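Search this site
Enter keyword

Wanted: 13 households to test whether wooden chopping boards are worth the fuss

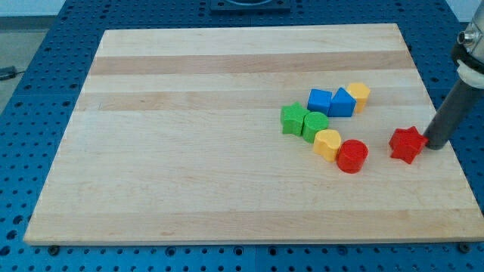
We are looking for people who cook at home and who have not yet made up their minds about how a chopping board ought to be looked after. Most of us have been told to oil the wood every month, never to cut onions and fruit on the same side, to scrub with salt and half a lemon, and to throw the thing out once it has knife marks. Very little of this advice comes with any testing behind it that an ordinary cook could check, and a fair amount of it comes from people who sell oil. The kind of board we have in mind is a plain rectangular one, pale wood glued up in long strips, perhaps with a darker stripe or two running across it. End-grain butcher's blocks are a separate argument and we are leaving them out.

The study is run by Irnosach, a small household testing group. Tumaini Makokha is in charge of the kitchen side and Erzsébet Borbély handles the records. Neither of them owns a favourite board, or will admit to one.

What we want to find out

Whether a board that is oiled regularly warps, splits or smells any less than one that is simply washed and dried. Drustberg and Lustent both sell board oil with a long list of promises on the tin, and we have bought both at full price from a shop. We have taken no money or samples from either firm and have not told them which claims we are looking at. A third group will use nothing at all. If the untreated boards come out worst, we will say so, although I would not put money on it.

We are not testing for germs. That needs a proper laboratory, and a kitchen study that pretends otherwise is wasting everybody's time. Please don't apply in the hope of settling an argument about raw chicken.

What you would do

You will be given one board and told which group you are in. You use it as your main board from November until the end of winter, washing it by hand. Twice a month you fill in a short form: how often the board was used, what was cut on it, whether it rocks on a flat worktop, and whether you can smell last night's dinner on it. The form takes five minutes. We have timed it, having been on the wrong end of too many five-minute forms that took half an hour.

At the end you send the board back in the box provided. We cut it across the middle to look at the glue lines, so you will not be getting it back. If you are likely to grow fond of it, this may be the wrong study for you.

Who can take part

— Anyone over 18 who cooks at home at least four evenings a week.
— You must be willing to stop using your other boards, apart from one kept for raw meat.
— You need somewhere for the board to stand on its edge and dry. On top of a radiator will not do.
— No dishwasher, not even once. If somebody in the house puts it in by mistake, tell us and stay in the study. We would much rather have the truth than a tidy form.

You don't have to be a good cook. We do have to turn down anyone who works for a maker or seller of kitchen goods, and anyone who writes about them for pay.

What you get

£300, paid in 2 parts: half when your third form comes in and the rest when we have the board. Postage is covered both ways. You will also see the full results before they are published, including your own forms set beside everyone else's.

Why so few households

It is a fair question. An earlier survey of ours had 985 replies, and I am not sure we learned anything from it. People told us what they thought they did with their boards, and a surprising number of them oiled monthly from a bottle they had owned for six years. A small group filling in forms as they go should give us something firmer. It still won't prove a great deal, and we will be plain about that when we write it up.

How to apply

Write to Erzsébet Borbély by email or post with a few lines on what you cook in a normal week, how many people you cook for, and what you do with your present board. "Nothing" is a perfectly good reply. Please put Insaurralde in the subject line — it is the name of the study and has no deeper meaning. Photographs of your kitchen are not needed.

We will answer everyone, including those we can't take. Places will be drawn by lot from all the suitable replies, so there is no advantage in writing first or at great length.

Filed under: Take part, Kitchen, Open calls

Contact us | © Irnosach | Back to top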